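Small-arm equipment requests: frequently asked questions
Dusow Automation Purchasing. Last updated 21 August 2018

What does a bench request cover?
One printed arm with its gripper, servos and wiring, a work board, and the objects to be handled. For pick-and-place work the object set can be as plain as a mug and a small soft cylinder.

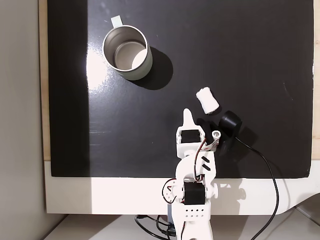

Grodard asked whether the mug and other objects need a line of their own. They do not. Put them under consumables, up to 89 pounds per bench. Anything above that goes on a separate form.

How many spare servos should I budget for?
Four per arm. Servos sit at the joints and at the gripper, and a bench with one failed joint is out of use until the part arrives. Order spares with the arm – Husau charges carriage per order.
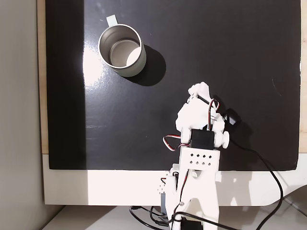

Is it cheaper to buy the servos loose and print the brackets ourselves, as Nkuna does? On parts alone, yes. Print time and failed prints are charged to your own cost code, so include both when comparing quotes.

Can one arm be shared between two projects?
Yes, if both use the same board position and the same gripper. Work that involves reaching into a cup or other open container should be listed separately on the request.

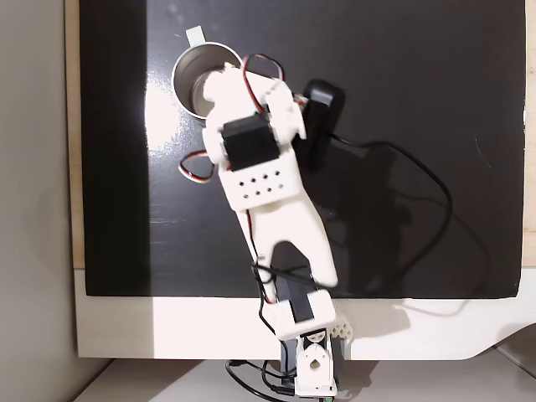
Shared benches are booked in half-day blocks. Allow 20 minutes at each changeover for checking joint zero positions and cable slack, and enter this as staff time.

What about the work board?
Boards are 179 pounds each and are not covered by the arm warranty. A glossy dark finish reflects overhead lights, so allow for a diffuser if your project relies on vision. Chipped edges are cosmetic and do not qualify for replacement.
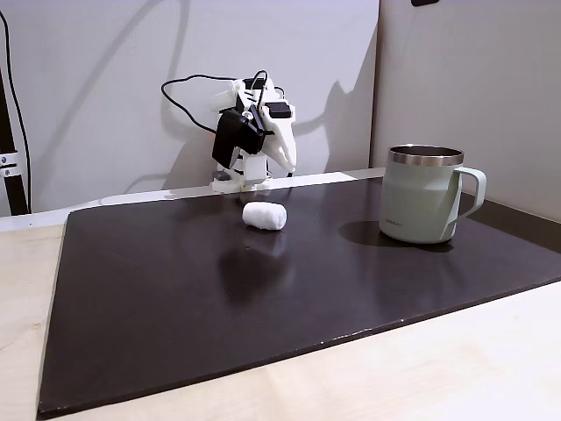
When do requests close?
The main round closes at the end of February. Late requests are held for the next round unless they replace a failed item already on the register.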